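Intro to Depreciation and Asset Records
Notes for Unit 2, revised September 30, 2010
Instructor: Rhea Catacutan

Last unit we agreed that a business may not count the full price of a big purchase as an expense the day it pays for it. Some of you took this personally. The rule stands.

The idea is matching. If a thing helps you earn money over several years, its cost gets spread over those years. The spreading is called depreciation, and it has very little to do with what the thing would fetch if you sold it. A delivery van loses a painful chunk of its resale value on the drive home. The books take no notice.

To work out straight-line depreciation you need the cost, the useful life, and the salvage value. Cost is on the invoice. The other two are guesses made by an adult in a quiet room, written down, and then treated as fact.

Our running case is Condori, a small print shop. In August it bought a desktop computer for 2,000 dollars and decided it would be worth 200 at the end. Subtract, and 1,800 is the depreciable amount. Over five years that comes to 360 a year. Please do not depreciate the 200. Every year a third of the class depreciates the 200.
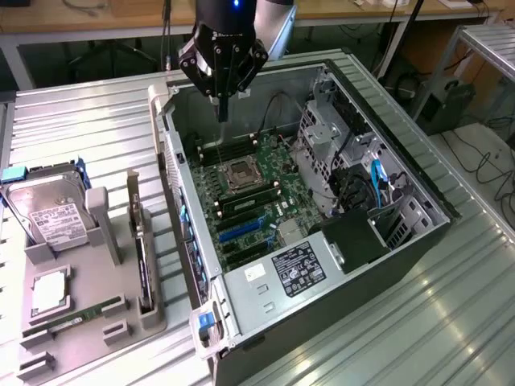
Now, repairs and improvements. A repair keeps the asset doing what it already did, and goes straight to expense. An improvement makes it last longer or do more, and gets added to the cost. Replacing a dead fan is a repair. Doubling the memory is probably an improvement, unless the amount is so small that tracking it costs more than the part — in which case expense it and go to lunch.

Disposal: take both the cost and the accumulated depreciation off the books, compare what is left with what you were paid, and record the gain or loss. Ganura, in problem 34, forgot the first step and went on owning a copier it had sold. Find the entry that fixes it.

For next time, read the Clenance handout on declining balance. It is short and badly photocopied. Bring a calculator that is not also your phone.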